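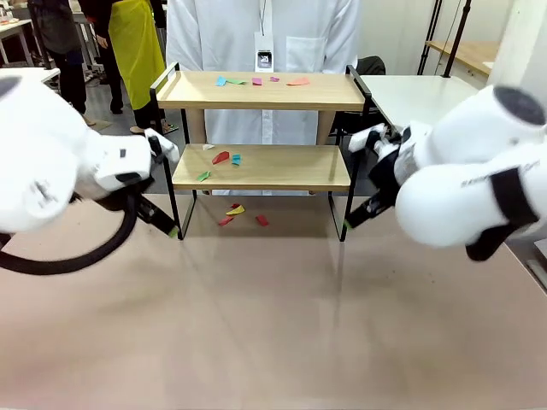 Jucélia Sampaio started selling spices from her kitchen in Golness, and for the first year she kept everything in shoeboxes. She now rents a narrow shop on the main street and stocks 270 kinds of spice, tea and dried herb. Her advice for people with small kitchens is mostly about where things go. "People buy a big rack and hang it over the stove, and the heat ruins the paprika by June," she said. She would sooner see a small wooden shelf with two tiers, set on a table away from the burners. "Two levels is enough for what you cook with every week. The rest goes in a drawer, in the dark."

She buys whole seeds when she can and grinds them in small batches. Ground cumin, she said, is good for a few months. Whole cumin will last years if the jar closes well. Asked how many spices a home cook needs, she said 12.

"I know I'm supposed to say more. I have a shop to run. But my mother cooked with five."

Her cinnamon comes through Furtado, an importer she has used from the start. The minimum order is 400 pounds, which she splits with Refugio Orozco, a baker in Gulau. Orozco takes the larger share before the holidays.

Sampaio doesn't sell spice blends, although customers ask for them. "You open a blend and you have no idea how old the coriander is. Buy the coriander."

She writes the packing date on every bag by hand. Regular customers bring back their old bags and she tells them what to throw out. Some get upset about the saffron.

The shop is closed on Mondays. She uses the day for grinding and keeps the back door open.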